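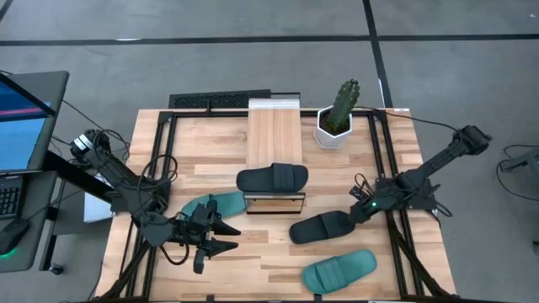

Die Trillow GmbH nimmt zum Februar ein neues Programm für die Aufarbeitung von Massivholzplatten auf. Unter dem Namen Oswood können Betriebe, Schulen und Büros ihre vorhandenen Tischplatten abschleifen, ausbessern und neu ölen lassen, statt sie zu ersetzen. Das Angebot richtet sich vor allem an Kunden mit größeren Beständen, deren Untergestelle noch in Ordnung sind. Helle Platten mit streifigem Maserungsbild in Hellbraun und Honigbraun, wie sie in vielen Werkräumen und Labors zu finden sind, machten im Probebetrieb den größten Teil der Aufträge aus. Bei ihnen fallen Flecken und Kratzer früh auf, und oft wird die ganze Platte ausgetauscht, obwohl der Schaden nur die Oberfläche betrifft.

Im Probebetrieb hat Trillow 157 Platten bearbeitet. Sie stammten aus Berufsschulen, zwei Verwaltungsgebäuden und mehreren Handwerksbetrieben im Umland. Die Bearbeitung erfolgte überwiegend in der eigenen Werkstatt. Fest eingebaute Platten wurden vor Ort geschliffen, in der Regel am späten Nachmittag nach Ende des laufenden Betriebs.

Ablauf in drei Schritten

Am Anfang steht eine Besichtigung. Dabei werden Plattenstärke, Verleimung und die bisherige Oberflächenbehandlung aufgenommen. Lackierte Platten brauchen einen gröberen ersten Schliff als geölte. Furnierte Platten nimmt Trillow nur nach Prüfung der Furnierstärke an, Platten mit Kunststoffbeschichtung sind vom Programm ausgeschlossen.

Im zweiten Schritt werden offene Fugen ausgespänt und tiefere Kerben mit passendem Holz gefüllt. Schraublöcher von früheren Aufbauten werden auf Wunsch mit Querholzplättchen verschlossen. Sie bleiben bei genauem Hinsehen erkennbar. Danach folgt der Feinschliff.

Zum Schluss wird die Oberfläche mit Cultomel behandelt, einem Hartöl ohne Farbpigmente, das Trillow gemeinsam mit dem Hersteller Yan für stark beanspruchte Arbeitsflächen abgestimmt hat. Das Öl wird in zwei Gängen aufgetragen und auspoliert. Nach 60 Stunden kann die Platte wieder leicht belastet werden. Für den vollen Betrieb mit Schraubzwingen, Geräten oder Flüssigkeiten empfiehlt das Unternehmen eine längere Wartezeit, die im Auftrag schriftlich festgehalten wird.

„Viele Kunden haben gutes Holz im Haus und wissen nicht, was davon noch zu verwenden ist“, sagt Yichen Pan, Leitung Oberflächentechnik bei Trillow. „Wir sagen nach der Besichtigung auch, wenn sich eine Aufarbeitung nicht lohnt. Bei durchgehenden Rissen oder starkem Verzug raten wir davon ab.“

Pflege und Gewährleistung

Jeder Auftraggeber erhält ein Pflegeblatt und eine kleine Menge Öl zum Nachbehandeln einzelner Stellen. Für die Reinigung genügt ein nebelfeuchtes Tuch. Scheuermittel und Mikrofasertücher sollten nicht verwendet werden. Auf die Verklebung eingesetzter Holzteile gibt Trillow drei Jahre Gewährleistung. Normale Gebrauchsspuren an der Ölschicht fallen nicht darunter.

Die Abrechnung erfolgt nach Fläche und Zustand. Abbau, Transport und Wiedermontage können mitbeauftragt werden, bei Einbauten mit Strom- oder Druckluftanschluss muss die Trennung bauseits erfolgen. Für Schulen bietet Trillow feste Termine in den Ferien an. Anfragen für die Osterferien nimmt das Unternehmen ab sofort entgegen, die Zahl der Plätze ist begrenzt.

Über Trillow

Die Trillow GmbH ist ein Fachbetrieb für Holzoberflächen im Innenausbau. Zum Leistungsumfang gehören Schleifarbeiten an Treppen, Böden und Möbeln sowie die Beratung zu Ölen und Wachsen. Muster der mit Cultomel behandelten Hölzer Eiche, Buche und Esche können kostenfrei über die Pressestelle angefordert werden.

Kategorie: Pressemitteilungen | Holz & Innenausbau

Startseite | Leistungen | Referenzen | Presse | Karriere

© Trillow GmbH · Kontakt · Impressum · Datenschutz · Nach oben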